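Section 3 of the Rendbridge workshop guide, drives and trays. Covers the Tinent desktop towers with the blue trays. For the older Prorndale units see the back of the folder, different bracket, different screws, don't mix them up.

Changed in May: the tray steps and the bit on labels. Rest is as Trefor Bellis left it. Corrections to Trilok Rathore please, in pencil on the bench copy.

## Before you open anything

What you need on the bench:

- crosshead screwdriver, medium
- wrist strap and lead
- anti-static bag for each drive coming out
- small pot or magnetic dish for screws
- pencil, roll of white labels
- torch, the bay is dark even with the lid off
- job sheet

1. Shut the computer down from the menu. Not the button.
2. Switch off at the wall and pull the mains lead out of the back.
3. Press the power button once and hold for 10 seconds. Fans may twitch. Fine.
4. Take off everything else plugged in at the back. If there's more than one monitor lead, tag them.
5. Lay the case on its side, panel up, on the mat.
6. Strap on, lead clipped to bare metal on the chassis. Painted metal is no good.

> **Caution.** Don't work on a drive that is still spinning down. Give it a full minute after the power's off before you move the case at all.

> **Caution.** The inside edges of the chassis are sharp, worst along the front. Sleeves down if you've got them.

## Taking the side panel off

1. Two thumbscrews at the back edge. Undo, put in the dish.
2. Slide the panel back until it stops, then lift. If it won't slide, the catch is still in. Push the catch down and try again.
3. Stand the panel somewhere it can't fall over. Under the bench is best, against the wall.

Panel bent? Write it on the job sheet before you carry on. They don't go back square once the lip has gone and the customer will notice.

## Getting the tray out

The drives sit in blue plastic trays and the trays slide into the bay. No screws hold the tray in the bay itself, it's the clips at the sides. The drive can stay in its tray the whole time if all you're doing is moving it to another slot.

1. Find the tray you want. Slots are numbered from the bottom. Check against the job sheet, then check again.
2. Pull the data cable off first. Hold the plug, not the cable. Some have a metal spring on the plug, press it in while you pull.
3. Then the power plug. These are tight. Rock it very slightly end to end, never up and down.
4. Tuck both cables back out of the way so they don't snag.
5. Squeeze the side clips together with finger and thumb and draw the tray straight out. Support it from underneath once it's halfway.
6. Set it down on the mat. Not on the power supply, not on top of the case, not on your knee.

If the tray sticks halfway it's nearly always a cable caught behind. Push it back in, have a look with the torch, start again. Forcing it cracks the clips and we are down to the last bag of spare trays.

> **Note.** Clips go brittle on machines that have lived near a radiator. Squeeze gently. If one snaps, the tray will still hold for testing but don't send it out like that.

## Checking the drive in its tray

Do this before you unscrew anything. Takes two minutes and saves a lot of arguing later on.

1. Turn the tray so the circuit board side is towards you. Green board, gold contacts in a long row.
2. Look along the contacts under the torch. You want them clean and even. Dull patches, green fur or a scratch right across: stop, put it on the job sheet, and ask.
3. Find the white sticker and copy what's on it to the job sheet. Print is tiny. Use the magnifier on the arm, don't guess at an 8 or a B.
4. Look at the tray. Cracks at the corners, missing pegs, bent sides.
5. Sniff it. Really. A burnt board smells burnt and you will know straight away.

Hold by the long edges of the tray throughout. Fingers off the board and definately off the contacts.

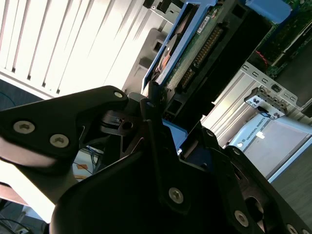 ## Taking the drive out of the tray

Only if the drive is being replaced. For a slot change skip to *Putting the tray back*.

1. Tray on the mat.
2. Some trays hold the drive with pegs only, some have pegs and screws. Look first.
3. Screws: undo all of them a turn each before taking any right out. Into the dish.
4. Pegs: spread one long side of the tray outwards a little until the pegs clear the holes. A little. Then tip the drive up on that side and lift it away.
5. Straight into an anti-static bag. Fold the top over and label the bag with the job number and the slot number.

Don't stack bagged drives. Side by side on the shelf, and the shelf by the door is for drives coming in, not going out.

> **Caution.** Never use a screwdriver as a lever between drive and tray. It will slip and it will go into the board.

## Fitting the new drive

1. Check the new drive against the order. Same height, same connector. Sounds daft, we have had the wrong ones twice this year.
2. Leave it in its bag until the tray is ready in front of you.
3. Hook the pegs on one side into the drive's side holes.
4. Ease the other side of the tray out and bring the drive down level.
5. Let the side spring back. You should feel the pegs go in. Run a finger along the outside, anything standing proud means it's not home.
6. Screws if it had screws. Finger tight and then a quarter turn. That's plenty.
7. Connectors must face the open end of the tray. If they don't, take it out and turn it round now.

Spare pegs and screws are in the Taipe box, drawer 957. Keep the long screws and the short screws apart. A long one in a short hole goes through to the board, end of drive.

## Putting the tray back

1. Look into the bay with the torch. Loose cable, dropped screw, fluff. Clear it.
2. Offer the tray up to the slot, board side facing the same way as the others.
3. Slide it in level. It should run freely nearly all the way.
4. Last bit needs a firm push with the flat of the thumb, at the tray end, not on the drive. Listen for the click both sides.
5. Tug it gently. Shouldn't come.
6. Power plug on first this time, then the data cable. Both only go one way round. If it won't go, turn it over.
7. Check nothing is resting on a fan and nothing's pulled tight over the motherboard.

One click only? Take it out, squeeze both clips, go again. A tray on one clip rattles, and the customer rings up about the noise.

## First start, lid off

Leave the strap on the mat, not on you, for this part. Nobody touches the inside with the mains in.

1. Monitor and keyboard on. Mains lead in, wall switch on.
2. Press the power button. Watch the screen.
3. Go into the set-up screen and find the list of drives. New one should be in there against the right slot.
4. Not listed: power off, lead out, hold the button again, reseat both plugs. Try once more.
5. Still not listed: try the data cable from a slot that works. If that fixes it, bin the old cable. Cut it in half first or somebody puts it back in the drawer.
6. Listed: let it run for about half an hour and listen. Steady hum is fine. Clicking over and over isn't.

## Closing up

1. Power off, lead out.
2. Count screws in the dish against the job sheet. None left over, none short.
3. Panel on, slide forward, catch should drop in on its own. Thumbscrews.
4. Stand the case up slowly.
5. White label inside the panel if slots have changed, old slot crossed out and new one next to it. Pencil, becuase pen fades in the heat.
6. Sign the job sheet, clip the old drive's details to it, and put it in Trilok's tray.

## Old drives

Bagged, labelled, locked cupboard. Customer gets asked whether they want it back, every time, even when it's dead. If they don't, it goes in the wiping pile with the form on top. No form, it stays in the cupboard.

Next: section 4, fans and dust.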